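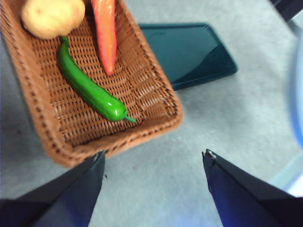
About Bravis

Bravis supplies play kitchens and pretend food to preschools, kindergartens and family centers. The company was founded in Grestport 15 years ago and continues to operate from the same building, which houses our offices, a showroom and a warehouse.

Our catalog covers toy vegetables, baskets, child-safe cookware and low furniture. Items may be ordered singly or as complete classroom sets. We currently serve 2,000 classrooms and play areas, the majority of them in public schools.

Our Product Lines

Isska is our line of artificial fruits and vegetables. Pieces are modeled on ordinary produce that children are likely to know from home, including potatoes, carrots and peppers. Every piece is sized for a child's hand and may be washed with mild soap and warm water.

Mao is our line of storage and cookware. It includes baskets, pans, boards and serving pieces. Baskets are offered in 3 sizes, and the largest holds a full Isska starter set. Replacement pieces for both lines remain available after the original sale, and schools are encouraged to keep their order number on file.
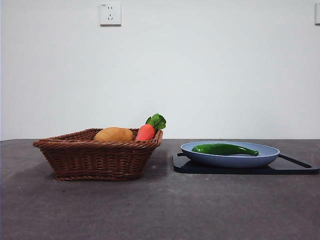

Toy potato and carrot in a woven basket, with a green chili pepper in the pan.

Use in the Classroom

Pretend cooking gives young children regular practice in sorting, naming and putting away. Teachers use our sets for free play and for short guided activities, such as choosing the ingredients for a soup or returning the vegetables to the basket before lunch. A printed activity guide is included with each classroom set. It may be copied for use within the purchasing school.

Our Staff

Bravis employs 42 people in product design, customer service and warehouse operations. Several members of the design staff are former preschool teachers. New products are tried in local classrooms before they are added to the catalog, and the comments received from teachers are reviewed by the design department each October.

Visiting and Ordering

The Grestport showroom is open to schools and to the public by appointment. Purchase orders are accepted from school districts and licensed child care programs. Requests for a catalog, fabric and finish samples, or a written quote should be directed to customer service through the contact page.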